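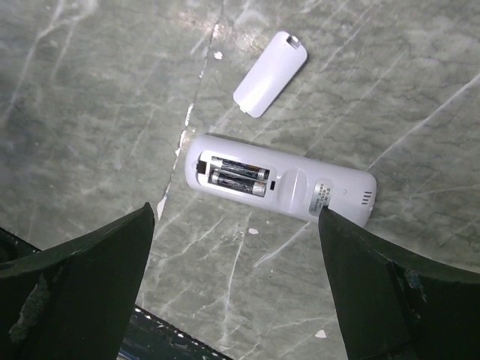 Remote control batteries: notes and data card

What's in it

Notes on the back end of a white remote: the battery compartment, its cover and two AAA cells. The Drenulach folder holds 2000 pictures, sorted by colour of casing. I doubt the sorting helps anyone, but it came that way.

What I don't believe

"Battery fitted" is not the same as "remote works". An open compartment with both cells in it says nothing about charge. The old Orkis notes treated the two as one label — I've split them. Cover off and cover on are separate labels too.

The label on the back is too small to read at this size. Please don't guess a model from it.

The table

Grey marble pattern with thin white veins. Ruairí Hayes reckons a busy top makes small parts harder to find. Maybe. He tried 9 pictures, which proves very little.
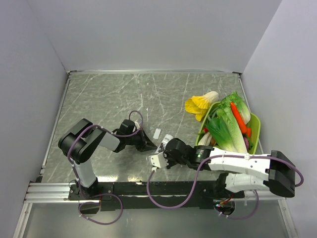
Known problems

4 entries have the cover label missing. 2 are doubles.

Last checked November 4, 2022.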